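물류관리론 강의노트 11: 창고 내 보관 위치 배정과 피킹 동선
작성일: 2025년 12월 8일

지난 시간에는 재고를 얼마나 가지고 있을 것인가를 다루었다. 이번 시간에는 그 재고를 어디에 둘 것인가를 다룬다. 두 문제는 보통 따로 가르치지만 현장에서는 얽혀 있다. 안전재고를 늘리면 보관 면적이 늘고, 보관 면적이 늘면 작업자가 걷는 거리가 늘어난다. 발주량을 계산할 때 쓰는 보관비용에 이 보행 시간이 빠져 있는 경우가 많으니 과제를 할 때 주의하기 바란다.

1. 용어 정리

로케이션: 품목을 놓을 수 있도록 주소가 부여된 자리. 선반 한 칸이 한 로케이션일 수도 있고, 한 칸을 나누어 여러 로케이션으로 쓸 수도 있다.
피킹: 주문에 적힌 품목을 로케이션에서 꺼내는 작업.
보충: 예비 보관 구역에서 피킹 구역으로 재고를 옮기는 작업.
슬로팅: 어떤 품목을 어느 로케이션에 둘지 정하는 일. 오늘의 주제이다.

교재에서는 보충을 피킹의 부속 작업처럼 설명하는데, 이 강의에서는 별도의 작업으로 센다. 소량 다품종 창고에서는 보충 횟수가 전체 작업 시간에 주는 영향이 작지 않다.

2. 고정 로케이션과 자유 로케이션

고정 로케이션은 품목마다 자리를 정해 두는 방식이다. 작업자가 위치를 외울 수 있고, 전산이 멈추어도 작업을 계속할 수 있다. 단점은 공간 이용률이다. 각 품목의 최대 재고량에 맞추어 자리를 잡아야 하므로 평소에는 빈 공간이 많이 남는다.

자유 로케이션은 입고 시점에 비어 있는 자리에 넣고 주소를 기록하는 방식이다. 필요한 공간은 품목별 최대 재고의 합이 아니라 전체 재고의 최댓값에 가까워진다. 품목들의 재고가 동시에 최대가 되는 일은 드물기 때문에 이 차이는 품목 수가 많을수록 커진다. 대신 기록이 틀리면 물건을 찾을 수 없다. 입고 기록의 정확도가 낮은 창고에서 자유 로케이션을 먼저 도입하는 것은 순서가 잘못된 것이다.
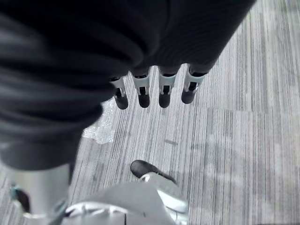
실무에서는 둘을 섞어 쓴다. 피킹 구역은 고정, 예비 보관 구역은 자유로 운영하는 형태가 가장 흔하다. 구역 단위로만 고정하고 구역 안에서는 자유롭게 두는 방식도 있는데, 이를 구역별 자유 로케이션이라고 부른다. 시험에서는 세 방식의 공간 소요량을 비교하는 계산을 할 수 있어야 한다.

3. 배정 기준

가장 단순한 기준은 출고 빈도이다. 자주 나가는 품목을 출고구 가까이에 둔다. 여기서 빈도는 출고 수량이 아니라 출고 행 수, 즉 작업자가 그 로케이션을 방문하는 횟수이다. 한 번에 40개씩 나가는 품목이라도 한 달에 2번만 방문한다면 출고구 앞자리를 차지할 이유가 없다. 학생들이 과제에서 가장 많이 틀리는 부분이다.

두 번째 기준은 부피를 함께 고려하는 것이다. 품목이 차지하는 공간을 방문 횟수로 나눈 값을 구하고, 이 값이 작은 품목부터 가까운 자리에 배정한다. COI(cube-per-order index)라고 한다. 부피가 작고 자주 나가는 품목이 앞으로 오게 된다. 왕복 한 번에 한 품목만 처리하는 조건에서는 이 규칙이 총 이동거리를 최소로 만든다는 것이 증명되어 있다. 여러 품목을 한 번에 돌며 꺼내는 경우에는 그 보장이 없다.

세 번째는 연관성이다. 같은 주문에 함께 나타나는 품목을 가까이 둔다. 단, 모양이나 이름이 비슷한 품목을 나란히 두면 오피킹이 늘어난다. 규격만 다른 나사류, 색상만 다른 의류가 그렇다. 이런 품목은 함께 주문되더라도 한 칸 이상 띄우는 편이 낫다.

4. 사례: Lirnia 부품 창고

Lirnia는 소형 부품을 취급하는 창고로, 처음에는 공급사별로 구역을 나누어 운영했다. Elix에서 들어온 품목은 한 통로, Ochoa에서 들어온 품목은 다른 통로에 두는 식이다. 입고 작업은 편했다. 트럭이 도착하면 한 통로에 모두 넣으면 되었다. 그러나 고객 주문은 공급사를 구분하지 않으므로 피킹할 때마다 통로를 거의 모두 지나야 했다.

8월에 출고 이력을 정리한 뒤 방문 횟수 순으로 피킹 구역을 다시 배정했다. 이때 상위 품목을 모두 첫 번째 통로에 몰아넣은 것이 문제가 되었다. 이동거리는 줄었지만 작업자들이 같은 통로에서 서로 기다리게 되었다. 이후 상위 품목을 3개 통로의 앞부분에 나누어 배치했고, 계산상의 이동거리는 조금 늘었으나 주문 처리 시간은 짧아졌다.

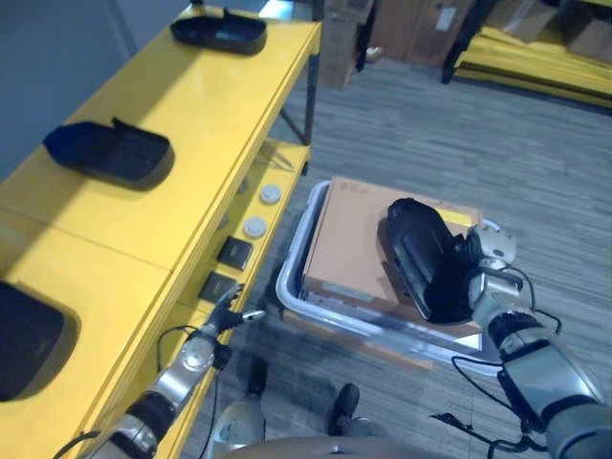 이 사례에서 확인할 점은 목적함수의 선택이다. 이동거리는 계산하기 쉽지만 혼잡을 반영하지 못한다. 작업자가 한 명이면 두 값의 차이가 거의 없고, 인원이 늘수록 벌어진다. 재배정 자체에 드는 비용도 빠뜨리면 안 된다. 품목을 옮기는 동안에는 출고를 멈추거나 속도를 늦추어야 하고, 바뀐 위치에 익숙해질 때까지 오피킹이 늘어난다.

5. 높이와 작업 부담

같은 통로 안에서도 칸의 높이에 따라 꺼내는 시간이 다르다. 허리에서 어깨 사이의 높이가 가장 빠르고 부담이 적다. 무거운 품목은 이 범위의 아래쪽에 두고, 가볍고 드물게 나가는 품목을 맨 위 칸에 둔다. 바닥 칸은 허리를 굽혀야 하므로 방문 횟수가 많은 품목에는 맞지 않는다. 통로 안쪽의 허리 높이 칸과 통로 앞쪽의 바닥 칸 중 어디가 나은지는 보행 속도와 굽히는 시간을 넣어 직접 계산해 보면 된다.

6. 과제

강의 게시판에 올린 Dorkus 자료 파일에는 품목별 부피, 출고 행 수, 출고 수량이 들어 있다.
(1) 출고 행 수 기준과 COI 기준으로 각각 순위를 매기고, 순위가 크게 달라지는 품목을 골라 이유를 쓸 것.
(2) 두 배정안의 총 이동거리를 계산할 것. 통로는 한쪽 끝에서 들어가 같은 쪽으로 나오는 것으로 가정한다.
(3) 출고 수량 기준으로 배정했을 때의 이동거리를 구해 (2)의 결과와 비교할 것.

계산 과정은 표로 정리하고, 단위를 반드시 적는다. 다음 시간에는 주문 묶음과 피킹 경로 결정을 다룬다. 교재의 해당 장에서 S자형 경로와 회귀형 경로 부분을 읽어 올 것.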